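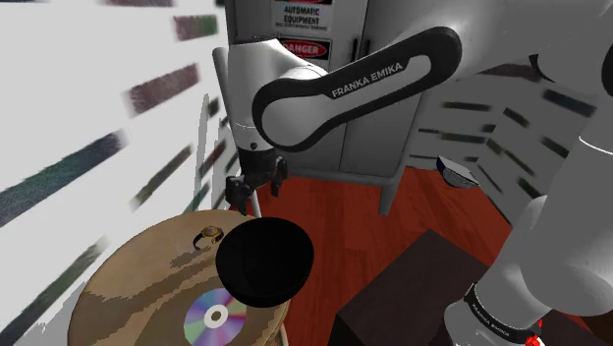
Fig. 3. Round wooden side table with a black bowl and a ring on top.

Section 3. Oiling the top

By now you should have a sanded top and a fair amount of dust in your hair. If you skipped straight here from Section 1, go back and do the sanding, please! Oil shows up every scratch you left behind, and it will find the ones going across the grain first.

I wrote this part for the Taltoma tabletop oil because that's the can I keep on the shelf, but the Jamau one goes on the same way. The only real difference I've found is the smell (Jamau is stronger, like an old boat) and the wait between coats, so go by the time printed on your own can.

What you need out before you start

One can of oil, stirred and not shaken
Lint-free rags, more than you think
A white nylon pad
Nitrile gloves
A flat stick for stirring
A metal bucket of water with a lid
Four painter's pyramids, or four bottle caps if the table is small and you're patient

3.1 Clear and clean

1. Take everything off the table. Bowls, coasters, keys, the lot. Rings off your fingers too, and put them somewhere you'll remember – I once spent most of an evening looking for mine and it was inside a glove.

2. Vacuum the top with the brush head, then the edge, then the underside. People forget the underside and then wonder where the grit came from.

3. Wipe with a rag that's barely damp. Let it dry completely.

4. Look across the surface with a lamp held low. If you see swirls, give those spots a light hand sanding along the grain and vacuum again.

Note: Room temperature matters more than I used to think. I aim for 68 degrees. I tried a coat in the garage on 13th November and it was still tacky when I'd run out of things to say about it, so now I bring the work indoors and crack a window.

3.2 First coat

1. Stir the oil slowly, scraping the bottom of the can. The thick stuff down there is the part you paid for.

2. Do the underside first. One thin coat is fine. Flip the top onto the pyramids when it no longer feels wet to a gloved finger.

3. Pour a small puddle in the middle of the top, maybe the size of a jar lid. Spread it with the nylon pad, working outward. On a round top I go in straight lines with the grain and ignore the shape completely. Going around in circles feels right and looks terrible.

4. Keep spreading until the whole surface looks evenly wet. Dull patches are thirsty patches. Dab a bit more on them.

5. Wait 15 minutes, or whatever your can tells you.

6. Wipe it all off. Yes, all of it! Turn the rag, wipe again, then get a fresh rag and wipe again. The top should feel almost dry when you're done. If your rag is dragging, you left it too long, and a few drops of fresh oil on the pad will loosen things up.

7. Do the edge last, with whatever is left on the rag.

CAUTION: Oily rags can heat up by themselves and catch fire. Don't ball them up and don't leave them in the trash. Drop them in the water bucket, put the lid on, and keep it outside until you can get rid of them the way your town wants you to. I mean this one. Do it before you wash your hands or answer the phone.

3.3 Second coat

Leave the first coat overnight. In June, when it's muggy here, I give it a whole extra day.

1. Run your palm over the top. It will probably feel a little fuzzy, as the grain stands up after the first coat.

2. Rub it down lightly with a dry nylon pad. You're just knocking the fuzz off, so three or four passes is plenty.

3. Vacuum, then wipe with a dry rag.

4. Repeat the first coat, steps 3 to 7, with half as much oil.

Carleen McAlister read an early version of this guide and wanted a third coat in here. She does a third coat on everything. If the table is going to live next to a sofa and hold drinks, she may have a point, and it won't hurt. For a hall table I stop at two.

Note: Wood with blotchy or swirly figure drinks unevenly, so the darker parts may go darker still. Try the oil on the underside first if you care how it ends up. Once it's in, it's in.

3.4 Putting it back to work

1. Wait a full day before you touch it for anything other than admiring.

2. After three days you can put light things on it. Stick felt dots under pottery and anything else with a rough foot.

3. Keep water, hot mugs and tablecloths off it for two weeks. The oil needs air while it cures and a cloth will leave a print of its own weave. Ask Lorenz Imhof about his Christmas table. Or maybe don't.

If something went wrong

Sticky top after two days: there's oil sitting on the surface. Put a tiny bit of fresh oil on a nylon pad, rub the sticky area, then wipe hard with clean rags until nothing more comes off.

Shiny spots: same cause, same cure.

White ring from a glass: let it dry out for a day, since many of them fade without help. If it's still there, rub a little oil over it along the grain and buff.

Dent: leave the oil alone and see Section 5, where I get into the steam iron.

Rough feel near the edge: usually dust that landed while it was curing. Brown paper bag, folded flat, rubbed over it like sandpaper. Works great.

Re-oiling comes up again in Section 4, along with the soap I use for weekly cleaning. Write the name of the oil and the color on a bit of masking tape and stick it under the table now, while you've still got the can in your hand.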